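What's Inside a Computer?

Have you ever wondered what's hiding inside one of those big boxy computers, the kind that sits under a desk and hums? I used to think it would be one giant lump of wires. Then I got to look inside my first one at a repair shop on Kennedy Street when I was 10, and it looked more like a tiny city!

The big flat board is called the motherboard. Think of it as the streets of the city. Everything else plugs into it, and thin metal lines run all over it carrying electric signals from one part to another (way faster than any car).

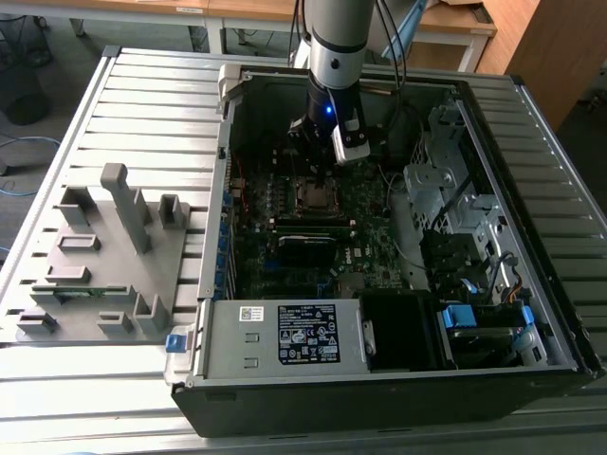

My favorite part is the processor, the piece that does the thinking. Well, it doesn't think like you do. It follows instructions, one after another, super duper fast. Adding 1,224 and 55 would be no trouble at all for it, and it'd be done long before you found a pencil. It sits in a square holder called a socket, and you can spot the metal frame around it on the green board. Those long slots in front of it are for the memory. Memory is a bit like your desk while you're doing homework. It holds the stuff the computer needs right now, and when you turn the computer off, the desk gets wiped clean.

So where do your drawings and games go? Into storage! Storage is more like a closet. Things stay put in there even when the power is off, so the dragon you drew in June is still there when school starts.

There's also a power supply, which takes electricity from the wall and changes it into the kind the parts can use. Please don't ever open that one up, even if it's unplugged. It can still give you a nasty shock.

Oh, and computers get warm when they work hard, the same way you do when you run! A chunk of metal called a heatsink soaks up the heat, and a fan blows it away. That's a lot of the humming you hear.

Want to see all this for yourself? Ask a grown-up if there's an old computer nobody uses anymore. Make sure it's unplugged, let the grown-up take the side off, and see if you can find the motherboard first. Then go looking for the memory.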